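The Slow Business of Teaching a Hand to Tidy Up

By Jurgita Adomaitis
22 March 2025

I have spent most of my spare evenings since November trying to get a machine to do something my mother gave up asking me to do when I was nine. The job is putting things in a box. The box is clear plastic, the things are whatever I own, and the machine, which we call Kairys, lives at the shared workshop on the days my flat can't stand it.

The plan was that you show it how. You take a gripper in your hand, pick up the bottle, put the bottle down, and do that 200 times until you hate bottles. Then Indrek feeds the lot into his computer and we all go for soup.

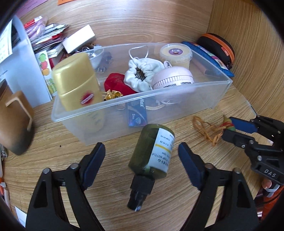 What I hadn't reckoned with was how badly I do it myself. Watching your own recordings is like hearing your voice on an answerphone. I dither. I go for the neck of a bottle, think better of it, go for the middle, then nudge it a bit for no reason at all. Kairys has learned the nudge beautifully. It nudges everything.

Indrek's view is that I should practise until my movements are clean. Mine is that a home robot trained by tidy people will be useless in any home I've ever lived in, and I will go on saying so until he stops sending me charts.
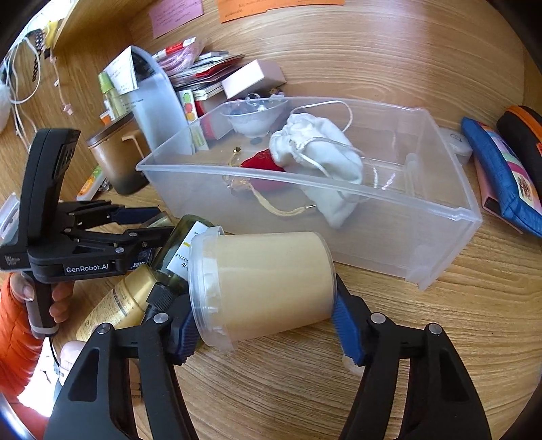
3 min read

Round tubs are the worst. A tub on its side has opinions. Squeeze it near the lid and the other end swings out; squeeze it in the middle and you find out how soft the plastic is. I'd like the people who sell us the future of housework to spend one wet Saturday with a pot of cream.

Our best run so far is 78 tries without a drop, and Sekar bought a cake. The next morning somebody moved the lamp and we were back to five.

Would I do it again? I suppose I am doing it again, on Tuesday. My own kitchen table, meanwhile, has not been cleared since Christmas, and I've started eating off the ironing board.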